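Javwood is hiring a part-time reporter to cover online rumors and false claims during protests, elections and storms.

You would work on a desk of five, led by Hiwot Birhane. Most shifts start at 2 p.m. and run into the evening, when posts tend to spread fastest. The job is 15 hours a week and can be done from home.
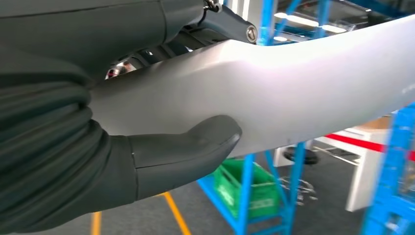
What you will do

Trace where a hashtag or video first appeared and who pushed it. Call local officials, phone carriers and people on the ground. Write short, clear items and update them when the facts change. You will also help keep Prallis, our log of claims we have already checked.
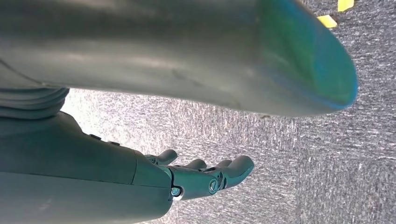 You will share the log with Lama Bitar, who edits the late file and signs off on corrections. Expect to talk to her several times a shift.

What we need

Two years of reporting or research work
Comfort with reverse image search and public records
Some evenings at short notice

To apply

Send a resume, four clips and a note on a false claim you would have handled differently. Applications close at the end of April. Paid trial shifts follow in the first part of May.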